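Indow lance la location de son poste de rangement robotisé

Bonne nouvelle pour les ateliers, les écoles et tous les curieux qui hésitaient à se lancer : Indow propose depuis mars son poste Birico en location, avec un bras, une pince et le logiciel de prise en main, pour une durée de 12 mois. On l'attendait depuis un bon moment ! 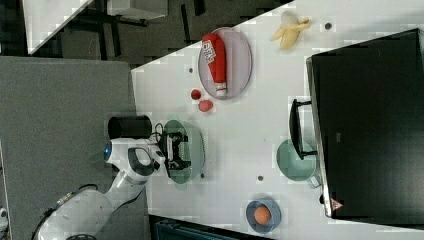
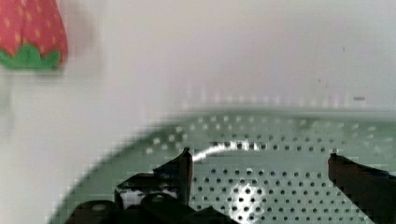
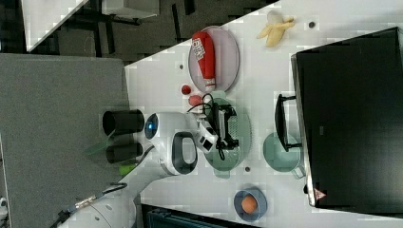
Le poste Birico sur une table blanche, et au centre la pince ouverte au-dessus d'une passoire vert pâle.

Le principe reste celui que les habitués connaissent déjà : on apprend au bras à manipuler de la vaisselle et des aliments factices, à son rythme, puis on enrichit peu à peu les exercices. Le catalogue livré avec la machine en compte plus de 51, du plus simple (poser un fruit dans un bol) au plus délicat, et les mises à jour sont comprises dans le loyer.

La distribution est confiée à Van Rooij, qui assure aussi l'installation et une formation de 16 heures, tandis que Kodent garde la main sur le logiciel et l'assistance en français. Les demandes de devis se font dès maintenant auprès de Van Rooij, pour des livraisons prévues à partir de juin.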